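Teaching by Hand: How Jernside Trains Its Arms to Pick Small Parts

June 19, 2026

Programming a robot arm to move between fixed points is a solved problem. The operator enters coordinates, sets a speed and tests the path. The method works well when every part arrives in the same place at the same angle. It works poorly when parts arrive loose on a table, and loose on a table is how most small parts arrive at Jernside, a contract assembly shop that handles spacers, collars and bands for pump makers.

For the past two years the shop has used demonstration instead. A person performs the task through the robot, the system records the arm's joint positions along with the camera images, and a control policy is trained on the recordings. No coordinates are entered.

Two ways of recording are in use. In the first, called hand guiding, the motors are set to compensate for the weight of the arm, and the operator takes hold of it and moves it through the task. Hand guiding needs no extra hardware and can be learned in an afternoon. Its weakness is that the operator's hands and sleeves get into the camera images. A policy trained on those images may learn to depend on a hand that will be absent when the arm runs alone.

The second is remote control. The operator sits at a smaller arm with the same joint layout, and the larger arm copies its motion. Jernside uses a leader arm called Lita, built by Derinley, which is light enough to be held for a full shift with one rest period each hour. The images stay clean, and the operator can work from the same camera views the policy will later receive. The shop treats this as a rule: if the operator needs to look directly at the table to finish the task, the camera position is wrong and the recordings are discarded.

Remote control has its own costs. The Lita arm returns no force to the hand, so contact with a part has to be judged by eye. New operators tend to press down too far and drive the fingertips into the table. Most of them correct this within 60 recordings. The controller also limits downward force, and a recording that reaches the limit is flagged for review.

The number of recordings depends on how much the starting position varies. For a part that always lies within a hand's width of the same spot, 100 demonstrations have been enough to produce a usable policy. For parts scattered over the full table, in any orientation, the shop collects 2000. Operators are told to vary the approach and to include slow corrections. A set made up only of clean, direct picks gives a policy that cannot recover after a small error, as it has never been shown one.

Ring-shaped parts are a useful test. A ring can be gripped across its outside diameter, which requires the fingers to open wider than the part, or by its wall, with one finger inside the opening and the other outside. The wall grip suits wide bands that exceed the gripper's stroke. It also leaves less room for error, because a finger that comes down on the rim will tip the part or push it away.
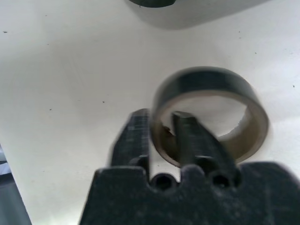
Operators have to choose one grip and stay with it for the whole set. When the two are mixed, the trained arm sometimes averages them and closes on nothing. Jernside learned this with its first ring policy, which was trained on recordings from several operators who had not agreed on a method. The set was split by grip type and retrained, and the problem went away.

Recordings are checked before training. Farkas, the software used for the review, plots finger position against time and marks any segment in which the arm stands still for longer than a set period. Long pauses are trimmed. Left in, they teach the arm to wait, and a policy that has learned to wait may not start again.

Work planned for August covers stacked rings, where the fingers must separate one part from the next. The collection plan calls for a narrower fingertip and a second camera mounted to the side of the table. Hand guiding will be used only to set the starting pose, with all of the recorded motion coming from the leader arm.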